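Recording at home: frequently asked questions

For people collecting hand-guided demonstrations for the Drirnura project. If your question isn't answered, write to Jad Dabbas through the contact form.

Do I need any experience with robots?

No. You hold a gripper in each hand and do an ordinary chore with them. If you can pick up a walnut with kitchen tongs, you can do the work. Most people feel clumsy at first and stop noticing it by the second evening.

Is it the same as remote control?

No. In remote control, the operator sits at a station and moves a real arm somewhere else. We do that too, at the Bulleck site, but it takes training and a booked slot. At home there is no arm. The grippers record how your hands move and what the cameras on them see, and the robot learns from that later.

Where should I record?

Any room with a table you can reach from both sides of your body without stretching. Bedrooms and kitchens are both fine. Daylight is good. A patterned tablecloth is fine too — please don't swap it for a plain one, as we want homes to look like homes.

What is the current task?

Clearing a mixed pile. Put small household things on the table, close together and partly on top of each other, then move them one at a time into a bucket or bin next to the table. Foam fruit sleeves, peel, nuts in the shell and bits of cloth all work well. Start every recording with the container empty.
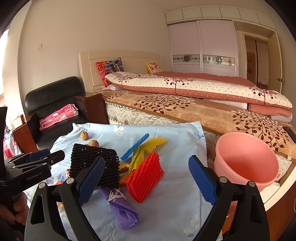

Soft items are the hard part. A foam sleeve squashes flat when you close on it and springs back when you let go, so close slowly and lift before you move sideways. With a nut, go straight down over it and wait a moment before lifting. If something rolls off the table, stop the recording and start again.

Can I use my fingers if something gets stuck?

Not during a recording. Try again with the gripper, up to 3 times, and then move on to another object. Failed tries are useful to us, so leave them in.

How long is one recording?

Usually 2 minutes. Longer is allowed if the pile is big.

How many do you need?

Each household is asked for 400. The project had 3,637 usable ones at the end of February.

Why was my recording rejected?

Rok Milošević checks them, and he gives a reason with each one. The usual ones are a covered lens, a gripper that wasn't opened fully at the start, and moving too fast. Rejected recordings don't count toward your total, but there is no penalty.

Other people live here. What about them?

Ask them to stay out of the room while you record. Put away letters, family photos and anything with a name on it.

Who do I call about a broken gripper?

Grigore Neagu handles repairs and swaps. Don't open the housing yourself, even for a loose screw.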